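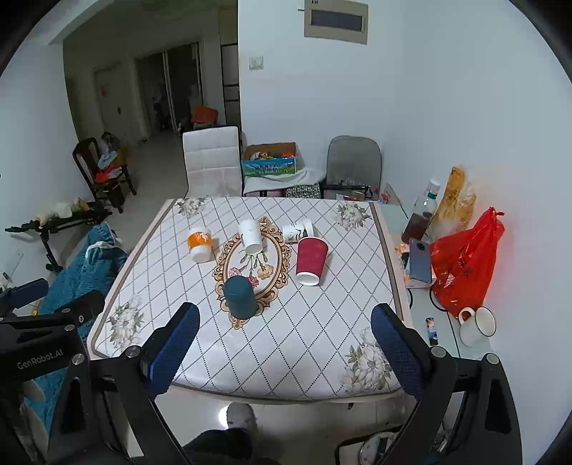

Work & Jobs > Automation > Cleanup and sorting

Anybody's job change after the cup training started?

Halina Czarnecka
I did table clearing and cup sorting at Skunley for 9 years. Since December half my shift is gripper work, pick up a cup, set it upright, put it down, next one. Same table over and over. Pay is the same so far. My lead says the Cunari arms take over the sorting line later and we "move to oversight". What does that mean day to day? And do your hands hurt, mine do by lunch.

3 replies · 87 views

trayline_deb
Went through this at Abdella. Oversight = you stand by the arm and fix what it drops. Cups on their side were the worst, ours stopped dead on those and somebody had to walk over. Less lifting, way more waiting around. They cut the evening crew from 45 to 40, no layoffs, just didnt replace people who quit. Ask for the new job title in writing before you train anyone on it. I didn't and got stuck at the old grade.

Hands: switch sides every break, and ask for a lower table. Helped me alot.

12 people found this helpful

mopbucket
robots are coming for all of us lol

0 people found this helpful

R. at Trukadeck
Second the in writing part. Also ask who picks the break times once the arm is runing. At our place the software did for a while and people missed lunch. Took a grievance to get it changed back

4 people found this helpful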